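The Wandel Tumbler from Stendovine

We've been fond of this cup since the first samples came in, and I still reach for mine most mornings. The outside is a soft slate gray with a matte finish, the inside is bright white, and there's no handle, so it sits snugly in your palm – lovely for cocoa, or for a little something sweet after supper.

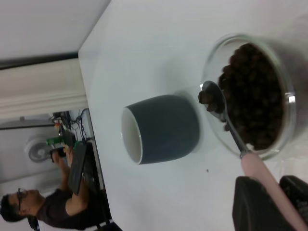

Words by I-seul Joo | September 13, 2026

The glass bowl and the pink-handled spoon are sold separately, and plenty of folks end up wanting all of them together (I did!). Wandel holds 90 ml, ships in a plain box, and costs $40 for a set of two.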